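Polldale Tulip Pouch, Three Months of Hard Use

I did not set out to own a bag with tulips on it. I set out to own a bag that would stop my socks from disappearing, and the Polldale was on a rack by the register at Rinaldi, where I had gone for a shower curtain. It cost 18 dollars. The plain gray one next to it cost 23, and I would like somebody at Polldale to write to me and explain that.

So, tulips. They are pink and orange with green stems, on a cream background, and they lean this way and that as though there were a breeze. My brother-in-law saw it on the drying rack and asked whether my mother was visiting. The print has grown on me since, in the way that hold music does.

What you get for the money is one soft pouch with a strap and pink piping along the edge. There is no instruction leaflet and no matching anything. The card it came stapled to suggested using it for "delicates, travel and more," and I have spent most of the spring on "and more."

Socks first. Mine will take 9 pairs if they're the thin office kind, fewer if it's the boot socks, and it went through the washer on warm every week from March on. Every sock that went in came out again. I realize this is a low bar, but I had a Viltar net bag before this one that opened itself during the spin cycle and let go of everything, including, once, a house key that I hadn't known was in there. The Viltar is now holding onions in the pantry and doing a fine job of it.

The piping is the part I'd pay for. On cheap bags the edge is where it all goes wrong: the binding curls, a thread works loose, the thread finds a bra hook or a zipper pull, and you stand there at eleven at night with scissors. This edge has stayed put. It has a bit of body to it as well, so the pouch keeps a rounded shape when there's something inside and doesn't slump like a wet hat.

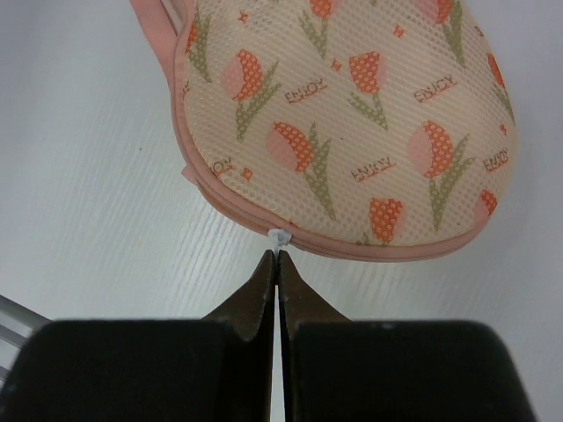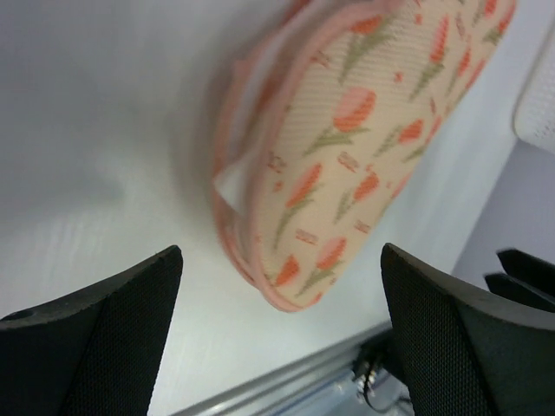
The pink edging and the tulips, in case you were hoping I had exaggerated.

Cosimo Parisi
Household and Laundry Reviewer

The strap I was less sure about. I assumed it was decoration, and for the first couple of weeks I tucked it inside before each wash so it couldn't wrap itself around a sleeve. Then I hung the pouch from the hook behind the bathroom door, mostly to get it off the floor, and that's where it has lived ever since. Dirty socks go straight in. When it's full it goes to the machine as is, and I have cut out the entire stage of my life in which I crouched beside a basket matching things. If you buy one, find it a hook.

A few complaints, in the order they annoyed me.

It dries slowly when you leave it stuffed. Empty it right away and it's ready by the next morning, but forget it overnight with the load still inside and you'll have a damp bundle that smells like a canoe. I did this twice and blamed the bag both times.

It shows coffee. I took it on a train trip to hold chargers and a spare shirt, and a lid came off a cup somewhere before noon. The green stems hid their share. The cream did not, and it took a soak and two washes to bring it back to something I'd put on a hotel bed.

It comes in exactly one size. Polldale seems to think that we all own the same amount of underwear. For me the size is right for a few days' worth of small things and wrong for a sweater, which I did manage to get in there once by kneeling on it. The sweater came out clean around the outside.

For comparison I borrowed a Nekent wash bag from my sister, who swears by hers. The Nekent is bigger, and she has had it for 4 years without a torn seam, so I can't fault it on toughness. It is also stiff as a tent. It thumped around in my machine like a shoe, and when it was done it wouldn't fold down small enough to go in a drawer. If you have a large machine and a laundry room with a door that closes, get the Nekent. If your washer is in the kitchen and you like to hear the radio, the softer one wins.

As a travel pouch I'd rate the Polldale a notch above the laundry job, coffee aside. It squashes into the corner of a suitcase, it's soft against whatever else is in there, and you can spot it immediately among the black and navy items that make up the rest of my belongings. My wife has started taking it on her own trips without asking. She calls it the good bag. We own several bags that cost a great deal more, and they have not been told.

Colors have held up so far. I compared mine with a new one on the rack when I went back to Rinaldi in May (for the shower curtain, which I'd forgotten the first time) and the orange on mine is maybe a shade softer. The pink looked the same to me under store lighting, for what that's worth. I use ordinary powder and I don't use bleach. The dryer I have kept it out of, mainly from cowardice, so if you want to know how it does on high heat you'll have to try it with your own money.

Good: the edge, the strap once you give it a hook, the missing-sock situation, the price if you can live with flowers.

Less good: one size, slow to dry when full, cream background and hot drinks.

I've bought a second one, for the kids' bathroom. They had the gray in stock too, still five dollars more, and I stood there for longer than I'd like to admit before I picked up the tulips again.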